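January 21, 2022

Bad one today. Right arm faulted at episode 31 and again at 60, and the second time it did not stop when told. 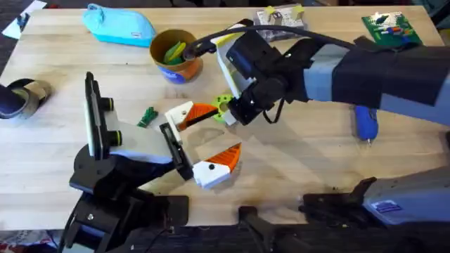 Anything over a half second between the stop and the arm going quiet counts as a near miss, came the message from Rustton before I'd even finished typing mine, write it up and don't run it again till it's read. Fine. Writing it up. This is the messy version, the clean one goes on the form Monday.

What happened, while I still remember. Table set with the usual stuff, pouch, paper cup, the green ring out in the open. Right arm going down for the ring, left one holding with fingers open. Down ok, slow, then about where it should close it just kept pushing. Not hard. Enough that I heard the motor note change. Hit the stop. Left froze right away. Right kept going down, then let go all at once and sagged.

Hand was nowhere near, thank god. But I had been reaching in between resets all morning to move pieces, so. Could have been.

First fault (the 31 one) I cleared and carried on. Should not have. Same code, 777, wrist comms timeout. I figured it was the Husska software being fussy, it throws that if you look at it wrong. Log says otherwise. 131 ms gap the first time, way longer teh second.

My guess is the cable. It has a big loop off the wrist and swings every time the arm turns over, and I think it tugs at the connector when the gripper is low. Wiggled it by hand with the power off and it does feel loose in there. Can't prove it. Could also be the Kemex board, which was swapped last week and nobody retested the stop after. Including me. Putting that in the report too, don't love it.

Still don't get why the stop was late on one side only. Both arms are on the same button. Unless the right one needs comms to hear it, in which case the whole thing is wired wrong and has been since we got it. Asked Salazar, they make the stop box, got the auto reply. Support back Tuesday.

Power off at the wall 3:40. Taped a note on the switch. Clamps checked, tight. Left everything on the table where it was incase somebody wants to look.

To do:
new wrist cable, shorter, tied back higher up
stop test, each arm alone, then both, low and high
save the logs off that machine BEFORE it updates
no hands in without power off, me included
tell them the demo in February is a maybe

Late for the bus. Forgot lunch in the fridge again. More tomorow if I'm not too mad to write.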